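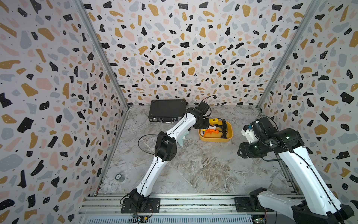
A success rate means little unless the reader knows what was varied. The Clonley group reports 47 successes in 50 trials for its two-armed sorting method, and the figure is sound as far as it goes. Every trial, however, used the same patterned walls and the same marbled floor. Apolline Jacquet has argued that backgrounds should be changed between trials – and the results published separately. We agree. Funders should ask for both figures before supporting further work at Atden.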